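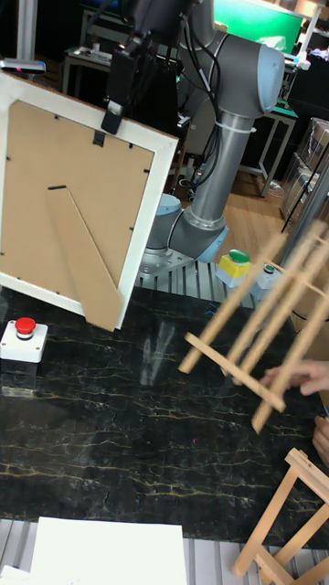
Week 6 notes: teaching by hand, teaching by remote

OK, so last time we got as far as "a demonstration is a recording of someone doing the job through the robot," and I promised I'd slow down on the two ways of getting one. These notes cover both, plus what I want you to do before lab.

The first way is hand guiding (the books say kinesthetic teaching, same thing). You put the arm in its floppy mode, grab it near the wrist and walk it through the task. I love this for beginners! You feel where the joints run out of travel, and you stop asking for poses the arm can't reach. The bad part is your own body. You're leaning over the table, your sleeve is in the camera view, and the arm sags a little in your grip, so the recorded path has your wobble in it. If you train on those camera images, the model may learn that a forearm always shows up right before a grasp. Ask me how I know.

The second way is remote control. You stand back with a leader arm or a handheld controller and the robot copies you. The images come out cleaner, but you lose your sense of touch, and people squeeze way too hard for the first hour or so. The Mudlow group started everybody on foam blocks for that reason, and I've stolen the idea.

Our running task this term is standing a picture frame on a wooden easel. It sounds like nothing until you try it with one gripper. A frame is thin, flat and wide, so if you clamp it by the top edge the rest wants to swing. Come in slowly, let the swing die out, then lower. If you rush that part in your demo, the robot will rush it too, and it won't know what it was rushing for.

A word about numbers, because somebody always asks how many demos is enough. In the Painemal set we recorded 2,000 and kept 1,747. Most of the ones we threw out were started too early, with the operator still fiddling with the grip. My advice is to hold still for a breath, start recording, then move. Same at the end: let go, back off, breathe, stop. For lab you only need 56 good ones per team, which goes faster than you'd think once you settle into a rhythm.

Please vary the start! Turn the frame a bit, shift the easel, swap operators. And keep a few recoveries, where the grasp slips and you fix it, but label them in the Flendomik log so we can pull them out later.

Before lab:

Know where the red stop button is and who on your team is closest to it.

Read the first half of the Brudadmont handout. Skip the math on page 3, we'll do it together.

Decide as a team what "done" means for the easel task and write it down in one sentence. Bring the sentence.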